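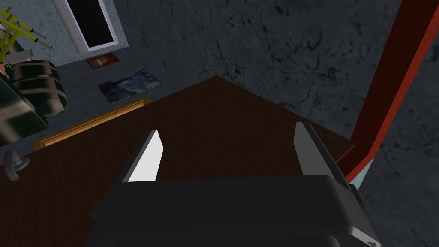 Notas para la charla. Jornada de clubes de robótica, lunes, 18 de noviembre de 2024. Segundo turno de la mañana.

Entrada. Saludar, decir el nombre del club (Taller de Robótica Vitholm) y pasar directamente al proyecto. No leer la diapositiva del índice.

El club lleva 7 cursos en marcha. Hasta junio trabajábamos solo con brazos reales, dos equipos pequeños de sobremesa que se compartían por turnos. Este año hemos hecho todo el primer trimestre en simulación. La charla va de eso: qué cambia para los alumnos, qué hemos tenido que preparar y qué haríamos de otra manera.

El grupo. Son 11 alumnos de bachillerato. La mitad venía del club del año pasado y la otra mitad no había programado nunca un brazo. Se reúnen los lunes y los miércoles, hora y media cada sesión. El proyecto se llama Karpenko, nombre que eligieron ellos en la primera reunión. Si preguntan por el nombre, contestar rápido y seguir.

El encargo del proyecto. Mover la pinza sobre la mesa, llevarla a una posición dada, orientarla y abrir o cerrar los dedos cuando toca. En la primera fase se trabaja con la mesa despejada y la pinza vacía. Los objetos para agarrar entran en la segunda fase. Insistir en este orden, porque varios centros nos han preguntado por qué tardamos tanto en coger la primera pieza.

La vista. Los alumnos trabajan con un punto de vista situado detrás de la pinza y por encima, que mira hacia la mesa. Al principio les cuesta. Confunden el giro de la pinza con el giro de la mesa y corrigen hacia el lado contrario. Para ayudarles usamos referencias fijas: la esquina de la mesa, la pieza roja del lado derecho, el cuadro de La noche estrellada que está en el suelo. Antes de mover nada tienen que decir en voz alta qué referencia usan y hacia dónde esperan que se desplace en la pantalla.

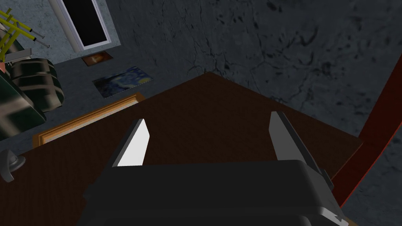

Página 2

Ejercicio de comparación. Pedir al público que busque la esquina del fondo de la mesa y el hueco entre los dos dedos. Dejar un momento de silencio. Después explicar la pregunta que hacemos en clase: si avanzo la pinza en línea recta, ¿por dónde sale de la mesa? Los alumnos dibujan la respuesta en papel y luego ejecutan el movimiento. El dibujo se guarda en el cuaderno aunque esté mal.

Errores frecuentes. Primero, la altura. Desde arriba es difícil saber a qué distancia está la pinza de la madera, y en las primeras sesiones casi todos los equipos mandaron la pinza contra el tablero. Segundo, los signos de los ángulos. Tercero, copiar una posición de otro equipo sin mirar desde qué punto se medía. Este último nos hizo perder dos sesiones enteras.

Registro. Cada equipo anota la posición pedida, la posición alcanzada y la diferencia. En lo que va de trimestre hay 66 intentos anotados en la hoja común, que llamamos Plastley. Enseñar la hoja solo si sobra tiempo, la letra es pequeña y desde el fondo no se lee.

Material necesario. Ordenadores del aula de informática, sin compra adicional. El entorno tarda en cargar en los más antiguos. Recomendar que se arranque antes de que entren los alumnos.

Lo que no ha funcionado. Los turnos de teclado. Uno programa y los demás miran. Desde octubre cambiamos de persona después de cada intento y se nota la diferencia, aunque hay quejas. Tampoco funcionó repartir la guía entera el primer día. Ahora se entrega por hojas sueltas.

Paso al brazo real. Previsto para el segundo trimestre, en la sala Pultier. Avisar de que no tenemos resultados todavía. No prometer fechas para el vídeo.

Preguntas que suelen salir:
Si se evalúa. No, el club no lleva nota.
Si hace falta saber programar. No para empezar.
Si compartimos la guía. Sí, dejar la dirección del club en la pizarra.

Tiempo total, veinte minutos con preguntas. Si vamos tarde, saltar el apartado de material.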